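Chapter 4
The Beverage Table

Before you read

Think of the last time you took a drink for yourself at a hotel breakfast or at a meeting. Did you have to ask a person where the cups are? Did the drink fall on the table? Write down two or three words about it in your notebook. We will come back to these words at the end of the chapter.

Words you will need

Dispenser: a container from which the guest takes the drink with a tap.
Tap, also called spigot: the part which opens and closes. In this book we use both words.
Lever: the handle of the tap.
Drip tray: the flat tray under the dispenser.
Grate: the plate with slots, on which the cup stands.
Base: the foot of the dispenser.
Refill: to put more drink in the container during the service.

4.1 Why a whole chapter about drinks

In the first three chapters we studied the cold table, the bread table and the hot dishes. Many students expect that the drinks are the easy part of the buffet, and they want to pass over it quickly. I had the same opinion when I began to work. Then I spent my first winter season in a conference hotel, where the morning break lasted a quarter of an hour and all the guests wanted coffee in the first four minutes of it. I learned there that the guests forgive a small choice of cakes, but they do not forgive a long line for coffee.

The beverage table is also the place where the guest works alone. At the hot dishes there is often a cook or a server who can help. At the drinks the guest holds the cup with one hand and the lever with the other hand, and perhaps he has a bag on his shoulder and a telephone under his arm. All our preparation should make this moment simple for him.

In this chapter you will learn the parts of a tap dispenser, the order of setting the table, and the care of the trays during the service and after it. Hot drinks which are made to order, such as espresso, belong to Chapter 6.

4.2 The dispenser and its parts

A tap dispenser has four parts that we must know by name: the container, the tap, the base and the drip tray. The container can be dark or clear. A clear container shows the guest what is inside, and it shows the server how much is left, so it is a good choice for water and juice. A dark container hides the level, and the server has to remember to open the lid and look.

The base lifts the container so that a cup can go under the spout. When you choose cups for a buffet, always bring one cup to the dispenser and try it before you order the rest. Evanthia Katsaros, who was my first teacher of service, told us about a banquet for 673 guests where the tall glasses did not fit under the taps. The servers had to fill jugs from the dispensers and pour from the jugs for the whole evening. The taps were of no use to anybody.

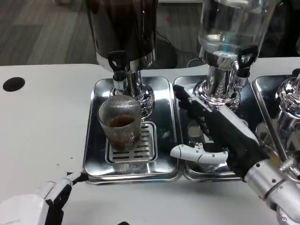

The choice of the cup is a question of size, and also of how the guest will hold it. A cup with a smooth wall is easy to wash, but it can slip in the fingers. A ribbed glass, like the one which stands on the grate with a brown drink in it, gives the fingers something to hold, and many hotels like it for this reason. It is enough to fill a cup to the middle or a little more. The guest must still carry it to his place, often between other people, and he can come back for a second one. For hot drinks, ask your supplier if the glass is made for heat, and keep the answer in writing.

The tap needs your attention more than any other part. Some levers are pushed back, some are pulled forward and some are turned. Try each one yourself before the guests enter the room. If the lever closes only when it is moved by hand, put a small card next to it with a few words, for example "Please close after use." Do not write a long text. A guest who is thirsty will not read it.

4.3 Setting the table

The order of work below is the one we use at our school in the practice hall. Your workplace may have another order, and then you should follow that one.

Wipe the tabletop and let it dry.
Put the drip trays in a straight line. Leave enough room at the end of the line for the cups.
Place the base on the back part of the tray, so that the front part is free for the cup.
Put the grate exactly under the spout.
Fit the container on the base and check that it does not move.
Close the tap. Only then fill the container.
Run a little of the drink into a cup and look if the tap drips after closing.
Wipe the tray and the base again with a dry cloth.

Students often forget to close the tap before filling. It happens to every group one time, and after this it does not happen to them again.

Where the trays should stand depends on the direction in which the guests walk. The cups come first, the dispensers after the cups, and the milk, the sugar and the spoons at the very end. If the sugar stands between two dispensers, each guest who stops for it will close the way to the next drink. For a big event, divide the table in two equal parts with the same drinks. When we prepared a February meeting for 600 persons, my colleague Leonidas Triantafyllou made a drawing of the hall and marked the doors on it first, then the drinks, and after that everything else. I recommend this method to you.

The distance from the spout to the front of the table is also important. The guest should reach the lever without leaning over the tray. If the table is deep, bring the whole line forward.
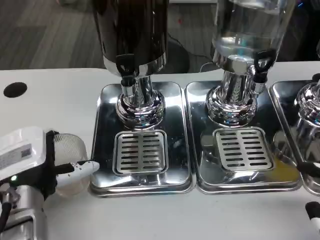
Figure 4.2. Dispensers in a line, each on its own drip tray. Note the slotted grate under the spigot.

4.4 Keeping the trays clean

Polished steel is beautiful when it is clean, and it is not kind to us when it is dirty. It works like a mirror, and every drop, fingerprint and crumb is visible on it from far away. It also reflects the lamps and the things near it, so sometimes you will try to wipe a spot which is only a reflection. Lower your head a little and look from the side. If the spot moves when you move, leave it.

During the service, pass by the table often with two cloths, one damp and one dry. Use the damp one for the drops and the dry one directly after it. Lift the grate and look under it too. Coffee, juice and milk collect there, and sweet drinks become sticky very soon. Do not wipe while a guest is filling his cup. Wait one step behind, and begin when he has left.

After the service, empty the containers, take the grates out and wash them separately. The slots need a narrow brush. Rinse the tap with warm water, with the lever open, until the water runs clear. Dry all the steel parts by hand. If they dry alone in the air, the water will leave white marks, and you will have to polish them the next morning.

Talk about it

Return to the words you wrote before reading. Which part of the table was the cause of your good or bad experience? Compare with the student next to you.

Visit the breakfast room of a hotel or a cafeteria in your town, with permission. Make a drawing of the beverage table and mark with arrows how the guests move. Where do they wait?

4.5 How much to prepare

The quantity of each drink depends on the hour, the season and the kind of guest. We begin with the morning break, which is the simplest to calculate.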